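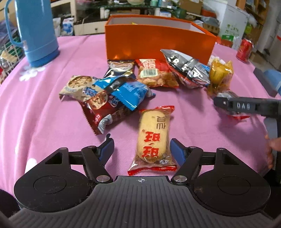
Clumham Observatory: Radio Dish Refit Clears County Review

June 16, 2021

The plan to refit the old radio dish at Clumham Observatory has passed its county land use review. The decision lets the observatory replace the dish surface and receiver cabin without filing for a new conditional use permit. Work on the ground can start once the building permit is issued, and the observatory expects that in September.

The dish stands on the lower shelf of the Drodmont ridge, below the optical domes and the visitor parking lot. It was built for hydrogen line surveys and has not taken science data since its drive motors failed. The mount and the concrete pier under it were inspected last year and found sound. The surface panels were not. Of the 158 panels on the dish, most have bent edges or corroded fasteners, and 9 are missing altogether after winter storms.

Under the approved plan, all of the panels come off and go down the hill by truck. New panels will be fitted to the existing backing frame, which will be cleaned and repainted. The outside dimensions of the dish do not change. This was the main point in front of the county, as the ridge has a height limit and anything taller than the current structure would have needed a full hearing.

The county received written comments from residents on both sides of the ridge. Most concerned truck traffic on the access road and noise during the nesting season. The approval carries conditions on both. Trucks over the posted weight may use the road only between mid-morning and late afternoon, and no drilling or hammering is allowed on the lower shelf before the end of the nesting period. A few comments asked for the dish to be taken down and the shelf returned to grass. The county noted these but said removal was not part of the application.

The receiver cabin is a separate job. The present cabin was designed for equipment that needed regular visits by a technician with a ladder. Its replacement is smaller and lighter and will hold a single wide-band receiver, cooled by a closed-cycle unit, that can be run from the control room at the main building. The contract for the cabin went to Ametepe, which also built the weather enclosure for the observatory's spectrograph.

Money for the panels is in hand. Money for the cabin is partly in hand, and the observatory has applied for a state instrument grant to cover the rest. If the grant does not come through, the panels will still go ahead, and the cabin will wait another year with a weather cover over the focus.

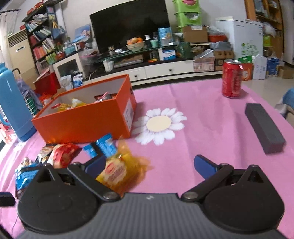

What the dish will be used for

The first program is a long-term watch on a list of 1,298 pulsars and other variable radio sources visible from the ridge. Each source will be observed on a regular cycle and the measurements posted to a public archive. Larger telescopes can do this work with better sensitivity, but they rarely have the hours to spare for repeat visits to the same object.

A smaller share of the time, mainly in daylight hours, will go to college classes. Students will be able to book the dish remotely and collect their own hydrogen line data. The scheduling software is called Prelon and is already in use on two of the optical telescopes. It will need some changes to handle a dish that can observe through cloud - at present it closes everything when the sky sensor reports overcast.

Radio interference remains a concern. A survey on the lower shelf this spring logged 3,501 separate signals strong enough to affect the receiver, most of them from phones and wireless equipment. The observatory will ask visitors to switch phones to airplane mode past the upper gate, and the wireless network in the picnic area will be turned off when the dish goes back into service.

Access during the work

The ridge trail stays open. The spur that runs past the dish will be closed at the fence line from the start of work, with a signed detour along the water tank road. Public viewing nights at the optical domes are not affected. Parking on the lower shelf will be closed to all vehicles except contractors, so visitors should use the upper lot.

The county decision and the full list of conditions can be read at the front desk of the main building during opening hours.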